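Cledell Laundry Room - Spring Walk-Through, with Comments
Building 4, ground floor. Done in May, Saturday morning before the rush.

Dryer vents, outside wall: PASS
All the flaps open and close freely. Last spring a bird had moved into the end one, so I was glad to find nothing but a bit of fluff. Please keep the bikes off that wall, they do block the air.

Lint screens: NEEDS ATTENTION
Two screens were thick with lint and one has a tear near the handle. I have ordered a new one from Bakico and put a note on the dryer until it comes. I know I go on about lint every single year, but it does burn, and it burns fast.

Dryer ducts: PASS
Cleaned by Rulleck in the winter, paperwork is in the blue binder. The joints are still tight and I found no crushed spots behind the machines.

Washer hoses: PASS, one comment
No bulges or rust at the fittings. The hose on washer 4 is the oldest of the bunch and I would like to see it changed before fall - it isn't leaking, I would just sleep better.

Water heater: PASS
Set at 112 at the tap. The closet around it was clear this time, and thank you to whoever moved the paint cans!
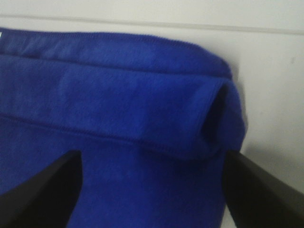
Can I leave a dryer running while I go back upstairs?
We ask that you stay in the building and come back when the cycle ends, and please don't start a load right before bed or before heading out to the store.

Fire extinguisher: PASS
Tag is up to date, needle is in the green, and the pin and seal are in place. It hangs a little high for some of our shorter neighbors, so I have asked for the hook to be lowered.

Floor and drain: NEEDS ATTENTION
The drain is slow. I poured a bucket down and it took its sweet time. Morais has been called, job number 603, and the mat stays down until they have been.

Lights and outlets: PASS
The outlet by the sink trips and resets the way it should. One bulb over the folding table was flickering, so I swapped it while I had the ladder out.

Next walk-through: fall, same list, plus the hose on washer 4.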